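The Last Plate of Brenier

Chapter One

Elsie Crabtree had been waiting her whole life for somebody to ask her about the soup, and now a man with a notebook was standing on her step, asking!

"You'd better come in," she said. "Mind the cat. Have you eaten?"

Mohsin Cheema had eaten, twice, but he had walked up from the harbour at Brenier in a stiff wind and he said no, he hadn't, not properly.

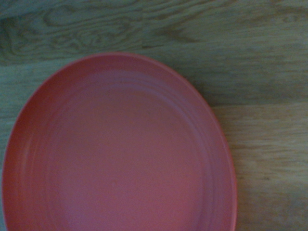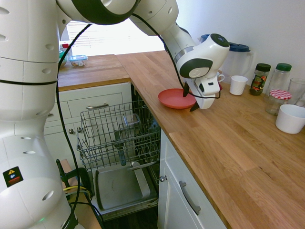
Chapter Two

The soup was called minja, and you could only get it in Brenier, and only in May, when the sea beet was young and the little brown shrimps came right up into the river mouth. Elsie's grandmother had made it, and her grandmother's aunt, and there had been a time when every house on the hill had a pot going by six in the morning and you could smell it from the boats.

"And the recipe?" said Mohsin, with his pencil ready.

"Oh, there isn't one," said Elsie happily. "There are 42."

She pulled open the dresser drawer and out they came - backs of envelopes, a page from a hymn book, a bus timetable with writing up the side, a piece of wallpaper (roses, rather nice) with a long argument about onions on it in two different hands. Mohsin forgot about his notebook altogether. He sat down on the floor, in his good trousers, and began to read.

Some of them had lemon. One had lemon crossed out so hard the pen had gone through. One said only, "As Mother's, but more."

"More what?" said Mohsin.

"We've never settled it," said Elsie. "Reece Whiteley's lot say pepper. They would. They put pepper in custard."

Chapter Three

They made the hymn book one first. It was wonderful. It was green and salty and tasted the way the harbour looked when the sun got under the clouds, and Mohsin had three bowls and burnt his tongue on every one of them.

Then Reece Whiteley came by to return a ladder and smelled it from the gate, and of course he had opinions, and of course he had to go home for his pepper mill. He came back with Amber Bellamy from the chandlery, who had brought a loaf, and Reshma Chauke, who had only moved to Brenier in the winter and had been too shy to ask what the smell was last week when it came over her wall.

"You should have knocked!" said Elsie.

"I very nearly did," said Reshma. "I got as far as the hedge."

So they made the wallpaper one, with both lots of onions, and the bus timetable one, which needed an egg. Amber sang while she stirred. Reece ground his pepper over everything that kept still. Around the fourth pot Reshma picked up the scrap that said "As Mother's, but more" and turned it to the lamp.

"There's something on the back," she said.

It was very faint, and they all put their heads together over it, even the cat.

"Shrimps," read Mohsin. "It says more shrimps."

Elsie sat down. Then she began to laugh, and she laughed until she had to take her glasses off. "Sixty years," she said. "Sixty years we've been falling out with the Whiteleys!"

"I still think it wants pepper," said Reece.

By then the tide had turned and the light was going pink on the water. Amber said there'd be shrimps in the shallows for another half hour if anybody fancied wet feet, and Mohsin was already on the step, hopping, with one boot off and his trousers rolled to the knee.

287 shares
6 comments

More short stories
The Lighthouse Keeper's Piano
A Hat for Mr Donis
Two Tickets to the End of the Pier
What the Baker Heard
Snow on the Allotments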